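Zindside Robotics Club forum > Student projects > two-arm packing task, stuck at 4,000 steps

nel_wrangler
ok so our group is doing the bimanual cleanup project for the August demo. poker chips back in the case, other stuff left alone. Policy does the first chip fine then both arms just sort of hang there. trained to 4,000 steps, loss looks flat. Anyone else get this??

tariq88
how many demos

nel_wrangler
30. all teleop, same 2 people driving

tariq88
not enough. and two drivers means two styles, it averages them and you get mush. pick one person and redo the lot

gearbox_june
disagree, ours had three drivers and was fine. I'd look at the clutter first. What's on the floor with the chips?

nel_wrangler
bit of everything, Crisanto said make it hard. a wand, card thing, a massager at the back, loose chips, and the case with the foam

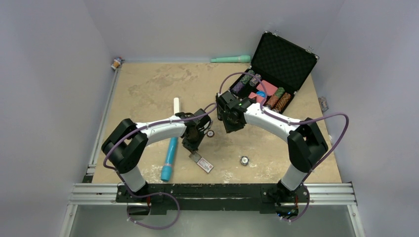

we reset between episodes but not super carefuly, the case stays put and the rest gets moved a little. maybe thats the problem idk. The Plurnau script is supposed to randomize positions for you but we never got it running

gearbox_june
case always in the same spot = it learned the spot. move the case.

tariq88
moving the case with 30 demos makes it worse lol. get the numbers up THEN move things

Crisanto Policarpio
Team, a few things from me. Check your cables before you record more, a loop that snags mid reach will teach the arm to hesitate. Also look at the pauses in your demos - if the driver stops to think after chip one, the policy stops after chip one. Trim those and retrain before anyone records anything new.

nel_wrangler
oh no. we totally pause there. every time, bc thats when we swap arms

fotix_fan
+1 on trimming, Fotix viewer has a cut tool, takes a minute per episode

tariq88
still say 30 is low

gearbox_june
nobody said it wasnt

nel_wrangler
trimming tonight, will post the new curve. does the cut tool keep the timestamps or do i have to redo thsoe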